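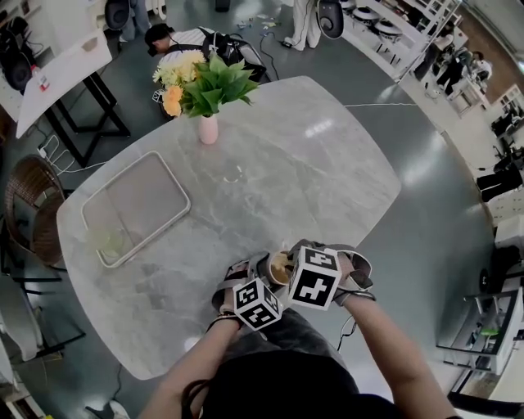
Skurnia Study: Frequently Asked Questions

What is the study looking at?
Skurnia follows adults with mildly raised blood pressure who cut back on salt at home. We want to know whether a slow reduction changes how stiff the large arteries are, and whether any change lasts.

Who runs it?
The study is led by Ferhat Tuncer. Chih-ming Lu is in charge of the artery measurements at the Diria clinic.

How many people are taking part?
We enrolled 525 adults. Enrollment closed in August and there is no waiting list.

How long does it last?
Two years for each person, with 4 clinic visits in that time.

What happens at a visit?
A nurse takes your blood pressure, draws a small blood sample and measures how fast the pulse wave travels between your neck and your upper leg. The pulse wave test is painless. You lie still for it, and you will need to loosen your clothing at the waist.

Can I eat before a visit?
No food for three hours beforehand. Water is fine. Please skip coffee, tea and cigarettes too -- all of them can affect the reading.

What is Salteo?
It is the food diary we use. You enter what you eat on two days each month and it estimates your salt intake. Paper forms are available at the front desk.

Do I have to stop my blood pressure medicine?
No. Keep taking it as prescribed. If your doctor changes the dose, let us know at your next visit.

Will I see my own results?
You get your blood pressure readings the same day. Artery results are sent after your last visit.

Can I leave the study early?
Yes, at any time. Tell any member of the team. Data collected up to that point is kept unless you ask us in writing to delete it.

Where do I park?
Use the Yazıcı Street lot and bring your ticket in to be stamped.

Page updated 13 October 2025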